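14/02/2023
2 min read

No card this morning, unless you count the one from the dentist. I spent the day on the Brosden family tree instead, which has got as far as 1780 and a man recorded only as "Wm., troublesome". I feel I know him.

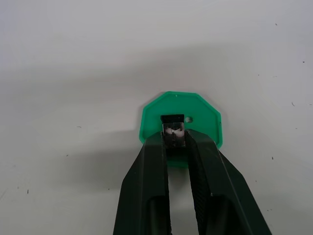

The trouble is the gap after him. More than 200 pages of parish register, all in the hand of a curate who clearly wrote on horseback, and the one christening I want is under a blot. I have stared at that blot since November. Some evenings it says Thomas. Tonight it said Thomasina, and I had to go and make toast. 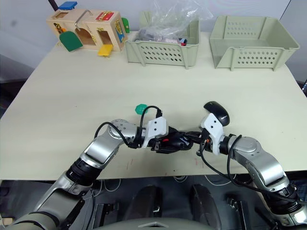

Dinesh Jayasinghe reckons it says neither, and that I've been reading the wrong parish all along. He may be right. I told him I'd look into it, in the voice I use for people I don't intend to ring back. Page 181 tomorrow.

Recent entries
The aunt who wasn't
Wm. and the missing pig
Soup again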